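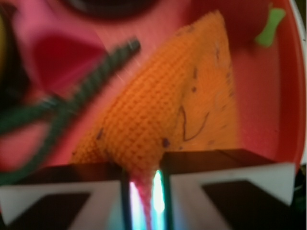
Re: Plirkden tabletop sorting arm - renewal of the trial licence

To all members of the equipment list,

Thank you for the enquiries received since the March circular. The message to which most of them refer is quoted first, and the reply of the assessment office follows it. Members who wish to comment should write to the list and not to the supplier, as the terms of the trial require that all correspondence with Trindar pass through this office.

> To: equipment list
> Subject: Plirkden arm, is it worth renewing?
>
> Our centre has had the Plirkden on trial from Trindar since the
> autumn and we are asked to say whether we want it for a further
> year. Before we answer, we should like to know what other sites
> have found. Our own experience is that hard items are picked up
> well enough, but that cloth and rope are another matter. We were
> also told at the demonstration that the arm could be taught a new
> item in one short sitting. Has any site managed this without
> calling the helpline?
>
> We would further ask whether the Molo software is included in the
> renewal price or charged separately. The quotation we hold is
> unclear on the point.
>
> MacBrayne Centre

The office is grateful to the MacBrayne Centre for setting out its questions plainly. The answers below draw on the returns from the 4 sites taking part and on our own sessions with the equipment.

1. Soft items

The supplier's leaflet states that the gripper is suitable for "mixed household and play items". The office considers this fair as a general statement, but it should be read with care. A two-fingered gripper closes on whatever lies between its fingers, and with knitted cloth this may be a fold or a corner only. The remainder hangs or trails, and may lie against other things in the container. Our test set therefore includes an orange cloth and a length of dark green twisted rope, mixed in with moulded toys, and we would advise sites to make up their own sets on the same principle. A trial carried out with hard items alone will flatter the machine.

We logged 200 attempts over the course of the assessment, of which 129 were entered as completed without help. The entries were not separated by type of item, and the office accepts that this was an oversight. A revised log sheet will be sent out with the next circular.

2. Trays and containers

Deep bowls and shallow trays should be tested separately. A raised rim of any height limits the angles from which the arm can approach, and two sites reported that the arm stopped when asked to reach close to the side of a bowl. A tray gives freer access, although a crowded tray brings its own difficulty in that the fingers must come down between neighbouring objects. We have used round push buttons with domed caps for this purpose, set out among the smaller items on a red tray. They are firm and easily told apart by colour.

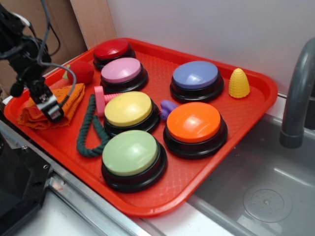
Is the Molo software included in the renewal price?

The basic version is included for the full term of the renewal. The teaching module is charged separately, and sites which do not intend to add new items have no need of it. Trindar has agreed to reissue its quotations with the two items shown on separate lines.

3. Teaching new items

Three sites attempted to teach the arm a new item. One did so unaided. The other two called the helpline, and both found the staff courteous, though one waited until the following morning for a reply. The printed guide leaves out the step in which the previous item must be saved before the next is begun. Members should write this into their own copies - it falls between the second and third steps on the teaching page.

4. Siting

The arm must be fixed to a level surface, with its cables free to move through the whole reach of the arm. Sites working on a kitchen or utility counter should keep the power supply well away from the sink and should not run the equipment while the tap is in use. Surfaces ought to be wiped down and cloth items laundered between sessions, as loose fibres can collect on the gripper fingers.

5. Recommendation

The office recommends renewal for one year at those sites where the arm is used at least weekly. It does not recommend purchase at present. Sites that decide against renewal have 28 days from the end of the trial in which to return the equipment in its original packing, and the supplier will meet the cost of carriage.

Replies should state the name of the site and whether the teaching module is required.

Assessment Office
Equipment list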